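Parish Music and the Office of Cantor
Handout 2: The cantor as leader of congregational song 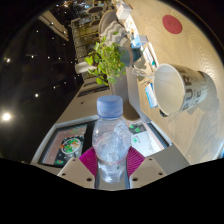 The first handout dealt with the texts that the congregation is expected to know by heart. The present one turns to the person who leads those texts, and to the way in which the office of cantor changed in the parish of Zirstead once regular congregational singing had been introduced. Students should have read the opening chapter of Vlachopoulos before the seminar.

1. Terms

In these notes, "cantor" means the person appointed to begin and sustain the sung parts of a service. The term does not imply ordination. In some congregations the same person also reads the lessons, teaches the children and keeps the music books in order. Where a source uses "precentor" or "leader of song", the word of the source should be kept in quotation.

2. The Zirstead parish

The Zirstead register lists 1386 members at the time when the post of cantor was first paid. Before then, singing had been led by whichever older member was present and willing. The minutes record complaints about pitch, about speed, and on one occasion about the length of a single psalm, which is said to have taken almost 90 minutes with its repeats. Mavromatis treats this last entry with caution, and students are advised to do the same.

The first paid cantor, Savvas Michailidis, had trained at Skorkow. He brought with him the habit of singing each line alone before the congregation repeated it. The older members disliked the practice at first and said so in writing. Their letter survives and is reproduced in the course reader. It should be noted that the signatories did not object to Michailidis himself. Their concern was that the service would no longer belong to the people in the pews.

3. Two views of the change

Kyriaki Mavromatis holds that lining out gave newcomers a way into the service. Many could not read the printed texts, and hearing a line first allowed them to join without embarrassment. She points to the growth in attendance at evening prayers during the years that followed.

Rupert Hofstetter takes a different position. In his reading, attendance grew for reasons connected with the opening of the Dirkano mills, and the music followed the people. He also observes that the neighbouring parish of Skorkow, with 1017 members and the same method of singing, saw no growth at all in the same period.

Both authors rely on the Lazaridis papers — the largest collection of letters from the parish — and both admit that the papers are thin for the winter months. The comparison with Skorkow is also open to question, as its register was kept on a different basis and included children.

4. Points for the seminar

Consider how far a leader of song may alter a familiar melody before the congregation ceases to regard it as its own. Compare the letter of the older members with the reply drafted by Rafail Ververidis, then clerk to the parish. Note what the reply concedes and what it passes over.

5. Reading

Required: Mavromatis, chapters on evening prayer; Hofstetter, the essay on the mill parishes.
Further: Vlachopoulos, the section on training at Skorkow.

Written responses of one page are to be handed in at the start of the seminar. The Lazaridis letters may be consulted in the reading room until the end of August, after which they will be withdrawn for rebinding.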